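Drunimix Feinwaschmittel flüssig, 500 ml
Hersteller: Cordier
Art.-Nr. 77
Lieferbar, auch zur Abholung im Laden Stindach

Flüssigwaschmittel für Wolle, Seide, Feinstrumpf, Unterwäsche und alles, was im normalen Programm leidet. Ohne Bleiche, ohne optische Aufheller, ohne Weichspüler. Duft sehr leicht, etwas Richtung Seife – nach dem Trocknen praktisch weg. Farbe klar bis leicht gelblich, je nach Charge. Ist kein Fehler, bitte nicht reklamieren.

Die Rezeptur ist neu. Der alte Drunimix (Flasche mit grünem Deckel) läuft aus, Restbestand nur noch im Laden. Der neue schäumt weniger und lässt sich bei Handwäsche schneller ausspülen. Wer den alten gewohnt ist, nimmt meistens erst mal zu viel. Deckel reicht.

Dosierung
Handwäsche: ein halber Deckel auf das Waschbecken, lauwarm, Wäsche drücken und nicht reiben.
Maschine, weiches bis mittleres Wasser: ein Deckel.
Maschine, hartes Wasser: anderthalb Deckel.
Stark verschmutzt: vorher einweichen, dann normal dosieren.
Eine Flasche reicht für 21 Maschinenwäschen bei einem Deckel pro Wäsche.

Maschine nur locker füllen. Woll- oder Feinprogramm, kalt oder 30 Grad, niedrig schleudern. Kleinteile, Träger, Bügel und Spitze ins Netz. Haken vorher schließen, Reißverschlüsse auch. Das Netz höchstens halb voll machen, sonst kommt in der Mitte kein Wasser an. Dunkles und Helles trennen wie immer.
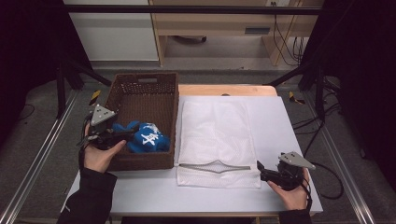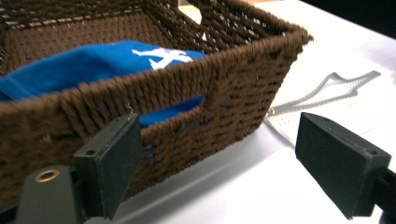
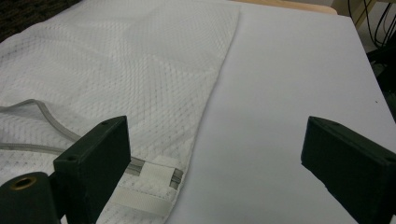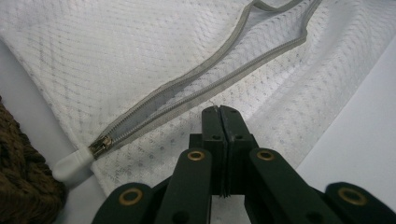

Bild 1: Flechtkorb und Wäschenetz. Bild 4: Reißverschluss am Netz, teilweise offen. Korb und Netz nicht im Lieferumfang.

Nicht geeignet für
Leder, Felle, Daunen mit Imprägnierung. Membranjacken lieber mit Spezialmittel waschen, haben wir unter Outdoor. Bei Seide mit kräftigen Farben immer erst an einer Saumstelle testen, weißes Tuch drauf, fünf Minuten warten. Färbt es ab: chemische Reinigung.

Flecken
Eiweiß (Ei, Milch, Blut): kalt vorspülen, nie heiß.
Fett: ein paar Tropfen pur auf die Stelle, kurz einwirken lassen, dann waschen. Bei Wolle verdünnen.
Rotwein, Gras: geht nicht immer ganz raus. Dafür gibt es die Fleckenseife von Cordier, einzeln oder im Set.

Lagern
Frostfrei und aufrecht. Unter fünf Grad wird der Inhalt trüb und zäh, bei Zimmertemperatur wieder klar, kurz schwenken. Angebrochen innerhalb eines Jahres aufbrauchen. Kindersicher wegstellen. Bei Augenkontakt mit viel Wasser ausspülen.

Packungsgrößen
Einzelflasche 500 ml
Karton mit 4 Flaschen, versandkostenfrei
Nachfüllbeutel kommt im Febuar, Vorbestellung per Mail möglich
Großgebinde für Pensionen und Wäschereien nur auf Anfrage, Lager Cletatville, Ansprechpartner Fabrice Picard

Kundenstimmen
Armelle Lemaire: Meine Merinopullis riechen endlich nicht mehr nach Parfüm. Deckel tropft etwas beim Zuschrauben, sonst top.

Antwort vom Shop: Ist bekannt, der Deckel wird vom Hersteller geändert. Bis dahin nach dem Dosieren den Deckel einfach mit in die Trommel legen, das hält er aus. Danach wieder aufschrauben.

Versand in der Regel am nächsten Werktag. Rückgabe nur ungeöffnet, Porto zahlt der Kunde. Sicherheitsdatenblat schicken wir auf Wunsch als PDF.

Stand: 21. Januar 2021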